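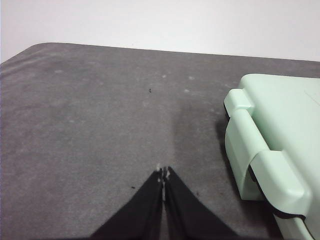 Skeminer Table Felt, needled, charcoal

Skeminer is a needle-punched felt supplied cut to size for tabletops, benches and shelving. It is made without a woven backing, so either face can be used and the cut edge does not unravel. The colour is a medium charcoal grey with a mottled, brushed tone, and lighter patches are part of the normal surface appearance. Pale lint shows up on it as small light flecks and is removed with a lint roller or a soft brush. Corners can be ordered square or rounded. Rounded corners are recommended where the mat is laid loose, as square corners lift sooner in use.

Uses

Hand sewing, bookbinding, watch and clock repair, framing, board games, sorting of small metal parts, and lining under table lamps or ornaments. The felt stops small parts rolling and reduces noise from tools set down on the bench. It is not a cutting mat. Blades will score it and the marks do not close up. It is not an ironing surface either.

Material

Fibre: polyester and viscose blend
Thickness: 4 mm
Weight: 349 g per sq m
Roll width: 2,000 mm
Backing: none (standard) or Hidby grip layer
Colour: charcoal
Colour fastness: suitable for indoor use away from direct sunlight

Thickness is measured without load. Under a heavy object left in one place the felt will compress, and most of the height comes back after the weight is removed. Steaming from a few centimetres away helps with deep marks. Do not press the iron on to the felt.

Hidby grip layer

The standard felt lies well on bare wood and painted board. On glass, lacquer or polished stone it can slide, and the Hidby version should be ordered. Hidby is a thin dotted latex coating applied to one face only. It adds nothing to the cut size but makes the mat single-sided. Not suitable for users with a latex allergy. Test on a hidden area first if the table has a wax or oil finish, as some finishes soften in contact with latex.

Sizes and cutting

Stock sizes are held in all three standard formats: Small (600 x 400 mm), Medium (900 x 600 mm) and Large (1,400 x 700 mm). Other sizes are cut from the roll. Maximum length in one piece is 23 m. Cutting tolerance is plus or minus 3 mm on each side. For round tables give the diameter, and state whether the mat should stop short of the edge or finish flush.

Corner radius on rounded pieces is 34 mm unless another figure is given with the order. Smaller radii can be cut by hand at extra charge.

Laying

Unroll the felt and leave it flat overnight at room temperature. Mats posted in a tube will curl at the ends at first. If the curl has not gone by the next day, roll the mat the opposite way for an hour and lay it again. Trim with a rotary cutter and steel rule. Scissors leave a slightly wavy edge on pieces longer than a metre.

For permanent fixing use Tsao contact spray, sold separately. Apply to the table only, wait until tacky, and lay from one end.

Cleaning

Vacuum with a brush head. Blot spills at once with a dry cloth. Cool water and mild soap may be used on spots. Do not machine wash or tumble dry.

Supply

Sold by Rurent. Stock sizes ordered before noon leave the same working day. Cut pieces leave every Thursday and cannot be returned unless faulty. Samples are available in both versions.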